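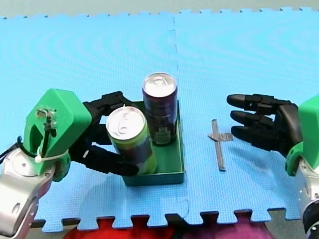
Tutoriels / Automatisation au travail

Confier la mise en bac à un poste à deux bras : notre méthode, pas à pas

Chez Rorcombe, la préparation des bacs de boissons occupait une bonne part de la matinée. Depuis décembre, on apprend à partager ce travail avec un poste à deux bras, et je dois dire que j'adore ça ! Voici comment nous procédons, pour celles et ceux qui se lancent.

1. Partez du geste des collègues. Amparo Ibarra prépare des bacs depuis 15 ans. Elle nous a montré comment elle saisit une canette, où elle pose le pouce, à quel moment elle relâche. On a tout noté avant de toucher au moindre réglage.

2. Préparez le plan de travail. Un tapis de mousse emboîtable, un bac à parois basses, et rien qui gêne le passage des doigts. Gardez le même bac pendant toute la mise au point.

3. Commencez avec deux canettes dans le bac. Choisissez des couleurs bien distinctes (une verte et une violet foncé, par exemple) : de loin, on repère tout de suite laquelle est prise.

4. Réglez une main à la fois. Pendant que la gauche travaille, laissez la droite ouverte, en retrait du bac.
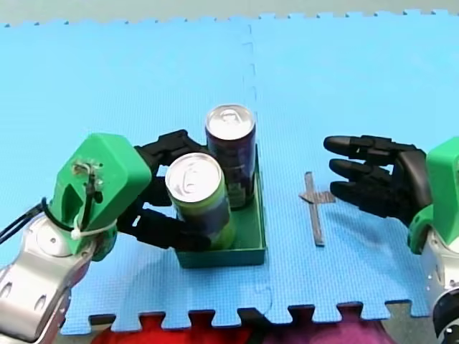
Main gauche autour de la canette verte, main droite ouverte côté pièce métallique.

5. Fermez les doigts doucement. Augmentez la force par petits paliers et arrêtez-vous dès que la canette tient. Si la paroi se creuse, revenez au palier précédent.

6. Recommencez, beaucoup. Nous avons fait 1 000 prises avant de passer à la production, en changeant de temps en temps la position de départ.

Et l'équipe dans tout ça ? Le poste de préparateur a changé : Amparo valide les séries, corrige les réglages et forme les nouveaux. Leire Cifuentes, côté planning, a prévu cinq demi-journées de formation par personne, prises sur le temps de travail. Parlez-en tôt avec tout le monde, les meilleures idées de réglage sont venues des préparateurs !

Prochain tutoriel : passer d'un format de bac à l'autre.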